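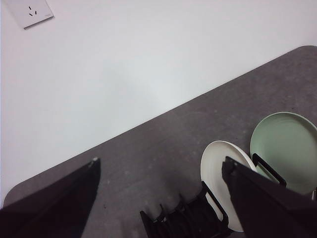
How to Load a Dish Rack So It Stays Up

There are people who load a dish rack the way you'd park cars, and there are people who load one like they're hiding evidence. I was in the second group until a lid slid off the heap one night and took a saucer with it. This is the method I use now. It takes a few sinkfuls to learn and it has cut my breakage to almost nothing, if you don't count the gravy boat, and I don't.

You will need:
A dish rack with upright slots
A folded dish towel or a drying mat
Something for the forks
Two dry towels
A little patience with whoever else lives with you

Step 1. Pick the spot

Put the rack within one arm's reach of the sink. If you have to take a step, you will drip, and then you'll put your sock in it. My counter is too short for a rack, so mine lives on the table, well back from the rounded corner, where hips go by. Leave a hand's width between rack and wall. Plates leaned against paint leave a gray smear that comes off with a damp sponge the first few times and then stops coming off.

If there's an outlet over your work surface, keep the rack well to one side of it and do your shaking-off at the sink.

Step 2. Decide which way it drains

Most racks have a tray, and most trays have a lip on one end. That end goes toward the sink. I had my old Pruswood rack in backward for two winters and thought the puddle was a plumbing problem. If yours has no spout, slide a folded towel under the far feet so the water collects at the near end, then tip it out before bed. Do not leave it for the morning. Morning you has no interest in this.

Step 3. Wash in the order you load

The usual advice is glasses first, on the theory that the water is cleanest. Fine, wash them first, but stand them on a towel. Plates go into the rack before anything else. Once a saucepan is in there, you'll never get a dinner plate past the handle.

Step 4. Plates

Biggest plates at the back, then work forward. One plate to a slot. I know the slot will hold two. It will also hold them pressed together with a film of water in between, and in the morning you'll peel them apart with a noise like a boot coming out of mud.

Face them all the same way, fronts toward you. They should lean a little - a plate standing bolt upright is a plate thinking about falling. If it wobbles, the slot is too wide for that rim, so move it down one.

Stoneware is heavier than it looks and its rims are thicker, so skip a slot between those. I have mixed plates, a few plain pale ones and some green ones from the Stolgate seconds shop, and the green ones get the roomy end. Check the foot, too, meaning the raised ring on the bottom. Water sits in it if the plate leans too far forward, and you find out when you put the plate away over your own sleeve.

Step 5. Bowls

Bowls are the reason people give up on racks. Stand them on edge like plates, tipped forward enough to empty. If they won't fit the slots, turn them upside down along the front, each one propped on the rim of the next so that air gets in. A bowl set flat and face down on a mat makes its own weather.

Step 6. Forks and the rest

Forks and spoons go handles down. Knives go points down, please. Jaqueline Zepeda, who taught me most of this over a very small sink, dried her sharp knives by hand the moment they were rinsed and did not discuss it.

Step 7. Stop

When the slots are full, the rack is full. Dry a few things, put them away, and carry on. The pile on top is where the saucer died.

Step 8. Empty it

Twenty minutes with a window open does most of the work. Go over the rims and feet with a dry towel and put it all in the cupboard. A rack that never gets emptied is a cupboard with worse manners.

Once a week

Take everything out and wash the rack itself. Hot water, dish soap, an old toothbrush for the joints. If there's white crust, soak the tray in equal parts vinegar and water for 20 minutes and rinse well. Black racks hide grime and show scale, so you'll know when it's time.

A reader, Isla Ogilvie, wrote to ask whether cast iron can go in the rack. No. Wipe it, dry it on a low burner, and keep it well away from the plates.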